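Three seasons at the Bollo station

Hazem Fawzy spent three field seasons on Clonska, a small island that most charts show as a dot and a name. He went there to map the raised beaches on the western side, and he stayed long enough each year to learn the weather, the birds and the one reliable stream. We talked at his kitchen table in September, with a map spread between us that he had drawn himself and was still correcting.

"People ask how big it is, and I tell them you can walk across it in a day if the ground is firm," he said. "It usually isn't firm. The middle is all bog and small lakes, so you go around by the shore, and that takes two days with a night in the hut."

The hut is at Bollo, on the only bay where a boat can land without much trouble. It was put up by sealers and rebuilt twice. There are bunks, a stove and a shelf of tinned food left by whoever was there last. Fawzy said the custom is to leave more than you take, and that he once arrived to find nothing but mustard and pears.

The northern part of the island is flat. Seen from the water it hardly shows, and in fog a skipper has to trust his instruments. The south is different. The land climbs to a ridge called the Dotero and then drops straight into the sea, and the cliffs there are crowded with guillemots and kittiwakes from spring to late summer.

"You smell it before you hear it, and you hear it long before you see it," Fawzy said. "I never got used to the noise. I would come back to Bollo in the evening and still have it in my ears when I was trying to sleep."

His own work was quieter. The raised beaches are old shorelines, left behind as the land slowly rose after the ice melted. On Clonska they run in long grey steps parallel to the coast, and he walked each one with a level and a notebook, taking a height every 100 metres. In his first season he finished two of them. In his second, 19 days of fog kept him close to the hut and he finished one.

He does not think of the fog as lost time. He used it to draw up his notes and to look at driftwood, which piles up at the head of the bay in great quantity. Most of it is larch and pine, carried by rivers into the ocean and then by ice and current for years. Pieces found on the higher beaches can help date the shoreline they lie on, provided no one has moved them for firewood.

"That was always the question," he said. "The sealers burned what was close by. So anything near the hut I left out of the record, even when it looked good."

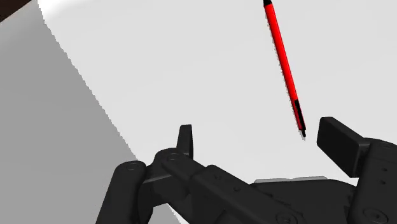
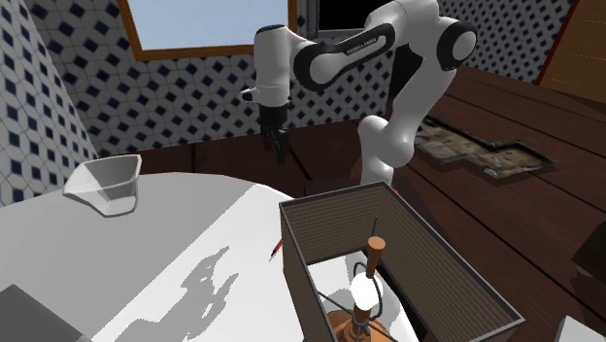 According to Kenza Ait Ali, he left out too much. She has argued in print that the logs behind the bay lie too deep in the gravel to have been shifted by people, and that they should be sampled before the next big storm takes them. Fawzy has read her paper and keeps a copy with his maps.

"She may be right about the lower ones," he said. "I would want to see them dug out properly. I was there by myself with a garden spade."

The two of them have never been on the island in the same year. Her seasons were at the southern end, at a camp below Amrani Point, where the stream comes out. It is a better place for water and a worse one for wind. A tent lasts one summer there if it is lucky.

I asked him about animals. There are foxes, he said, and they are bold around food. There are no reindeer and no sign that there ever were. Polar bears come in winter when the ice reaches that far south, and now and then one is left behind when it retreats. He saw tracks in his third season, along the beach north of Bollo, and for the rest of that trip he carried the rifle even to fetch water.

Getting off the island was often harder than getting on. The boat needed a calm morning, and in his last year he was packed and waiting for 20 days. He ate the pears. He also remeasured the lowest beach from end to end and found an error in his first survey, which he had carried through every map since.

"It was a small one, but it moved the whole line," he said.

The corrected version was the one on the table. He hopes to have the northern sheet done by winter and will then start on the Dotero, where he still has no heights at all above the second lake.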